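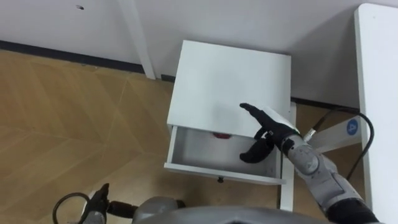

Im November habe ich meinen Nachttisch ausgeräumt und danach drei Abende lang Ratgeber gelesen, die mir erklären wollten, was das mit meinem Schlaf macht. Ich bleibe skeptisch. Der leere Nachttisch gilt inzwischen als eine Art Ausweis: Wer keine Ladekabel, keine Tabletten und keine halb gelesenen Krimis neben dem Bett hortet, hat angeblich sein Leben im Griff.

Wilma Verbruggen, deren Einrichtungskolumne ich sonst gern lese, empfiehlt eine Schublade mit höchstens 6 Gegenständen. Warum 6? Das steht nirgends. Der Möbelversand Ledia verkauft passend dazu Einsätze mit 10 Fächern, man darf sich also aussuchen, welcher Lehre man folgt. Sein Modell Alora kostet 105 Euro und hat eine einzige Schublade. Für 60 Euro bekam ich früher eine Kommode, in der auch die Wintersocken Platz fanden.

Mich stört weniger der Preis als die Behauptung dahinter. Eine kleine Schublade erzieht niemanden. Sie ist voll, und dann liegt der Rest woanders, auf dem Fensterbrett, auf dem Boden, auf dem nächsten Tisch.

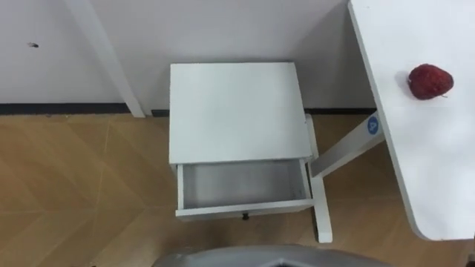
Schublade leer, Erdbeere auf dem Tisch nebenan.

Roos Stevens hat mir geschrieben, ein weißes Möbel vor weißer Wand beruhige die Augen. Mag sein. Im Dunkeln sehe ich davon nichts, da taste ich nach der Brille und will, dass sie dort liegt, wo sie immer liegt. Ein Knauf, den die Finger finden, ist mir mehr wert als jede Farbpsychologie.

Die Lesebrille, die Taschentücher und der Krimi sind deshalb wieder eingezogen. Das Ladekabel liegt noch im Flur, und ich schlafe genauso schlecht wie im Oktober.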